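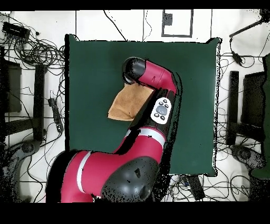

Comment apprend-on un geste à un robot ?

Plier un torchon, c'est facile. On attrape un coin, on le rabat sur l'autre, on lisse avec la main. Tu sais sans doute le faire sans y penser. Pour un robot, c'est un des gestes les plus difficiles qui existent.

Un tissu n'a pas de forme fixe. Une brique reste une brique quand on la soulève. Un torchon pend, se tord, fait des plis. Si on le lâche deux fois de suite, il ne retombe jamais pareil. On ne peut donc pas dire au robot : « avance de 5 centimètres, ferme la pince, monte ». Cela marcherait une fois, et la fois suivante la pince se fermerait dans le vide.

Alors, au lieu d'écrire tous les ordres à l'avance, on montre.

Montrer en tenant le bras

La première façon ressemble à ce que fait un adulte qui t'apprend à écrire en guidant ta main. Une personne prend le bras du robot et le déplace elle-même. Les moteurs sont réglés pour se laisser faire -- le bras devient presque léger, comme une lampe de bureau que l'on oriente.

Pendant ce temps, le robot enregistre. Dans chaque articulation, un capteur mesure l'angle : le coude est plié comme ceci, le poignet est tourné comme cela. Ces mesures sont prises de nombreuses fois par seconde. À la fin, on obtient une longue liste de nombres, et cette liste, c'est le geste.

Cette méthode a un défaut. La personne est tout près du bras, et son corps peut cacher le tissu aux caméras. De plus, un bras à plusieurs articulations n'est pas commode à manier : on pousse le coude, et c'est l'épaule qui bouge.

Montrer à distance

La deuxième façon s'appelle la téléopération. « Télé » vient d'un mot grec qui veut dire « loin ». Tu le retrouves dans téléphone et dans télévision.

La personne ne touche plus le robot. Elle tient une manette, ou bien elle déplace un petit bras qui sert de modèle. Quand elle tourne le poignet, le robot tourne le poignet. Quand elle serre les doigts, la pince se ferme.

Il faut un peu d'entraînement. Au début, on va trop vite ou on ferme la pince trop tôt. Avec ses doigts, on sent si l'on tient une ou deux épaisseurs de tissu. Avec une manette ordinaire, on ne sent rien du tout, il faut regarder.

Une leçon chez Lastonetti

À l'atelier Lastonetti, on apprend à un robot à étaler et à plier des tissus. Le programme qui enregistre les leçons s'appelle Mesteck. Une leçon se passe toujours dans cet ordre :

On pose le tissu sur le tapis, un peu en désordre.
On lance l'enregistrement.
La personne guide le bras jusqu'au tissu, ferme la pince et fait le geste.
On arrête l'enregistrement et on note si c'est réussi ou raté.
On remet le tissu en désordre et on recommence.

Une démonstration dure 60 secondes. En une journée de travail, l'équipe en a enregistré 206. Pour le pliage en deux, elle en voulait 600, ce qui a pris plusieurs jours.

Pourquoi autant ? Si le robot n'a vu qu'un seul exemple, il ne connaît qu'une seule position du tissu. Il lui faut des exemples où le tissu est à gauche, à droite, de travers, retourné ou roulé en boule.

Et après ?

Les démonstrations sont données à un programme d'ordinateur. Il compare ce que voyaient les caméras et ce que faisait le bras au même instant. Peu à peu, il trouve des liens : quand le coin est à cet endroit, le bras va par là. On appelle cela l'apprentissage par imitation.

Ensuite, on laisse le robot essayer seul. Il se trompe souvent. Parfois, il attrape deux épaisseurs à la fois, ou il s'arrête juste avant de toucher le tissu. L'équipe cherche alors dans quelle situation il s'est trompé, et enregistre de nouvelles démonstrations pour cette situation-là.

Le robot ne comprend pas ce qu'est un torchon. Il ne sait pas non plus à quoi sert de le plier. Il reproduit des mouvements en les adaptant à ce que ses caméras lui montrent.

À toi d'essayer

Il te faut un torchon, une table et une autre personne.

L'autre personne joue le robot. Elle ferme les yeux et ne se sert que d'une main, avec seulement le pouce et l'index. Tu lui donnes des ordres simples : « à gauche », « descends », « pince », « monte », « lâche ». Elle doit plier le torchon en deux.

Recommencez, mais cette fois guide doucement son poignet avec ta main. Comparez les deux essais. Lequel a été le plus rapide ?

Les mots difficiles

Articulation : endroit où deux parties du bras sont reliées et peuvent bouger.
Capteur : appareil qui mesure quelque chose, par exemple un angle ou une température.
Démonstration : geste complet que l'on montre au robot.
Téléopération : façon de commander une machine à distance.

Dans la même série : Vorncombe, le robot qui trie les pommes.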